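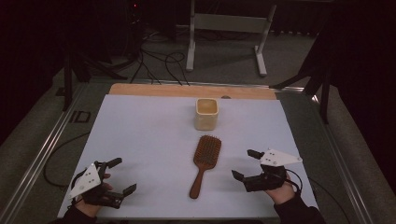
Brush and cup still waiting for an owner at Clidereck

July 1, 2013

The lost property shelf at the Clidereck hall has been cleared for the summer, and two items have outlasted everything else on it: a wooden paddle hairbrush and a square cream cup dimpled like a piece of cheese.

The rest went quickly. Umbrellas found their people, as did a single walking boot, claimed without a word of explanation. The brush and the cup were handed in together after the Skornness Singers' summer concert, which drew an audience of 40 and, it is fair to assume, at least one person whose hair is now suffering.

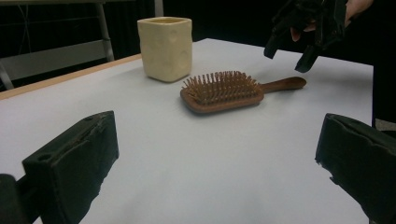 Sonance Alcantara

Both have been entered in the hall's lost property book, the brush as number 1209 and the cup, through a system of numbering that remains private to the hall, as number 3812. The brush has wooden pins with rounded tips, set in a reddish-brown pad. The cup is a pale butter yellow – the cheese theme is thorough – and would take a modest tea.

Anyone who recognises either should call at the hall office before the end of July. Claimants will be asked where they were sitting. Anything left after that goes on the bric-a-brac table at the Skornness fete, where last year's unclaimed hats fetched rather less than the cost of the sign advertising them.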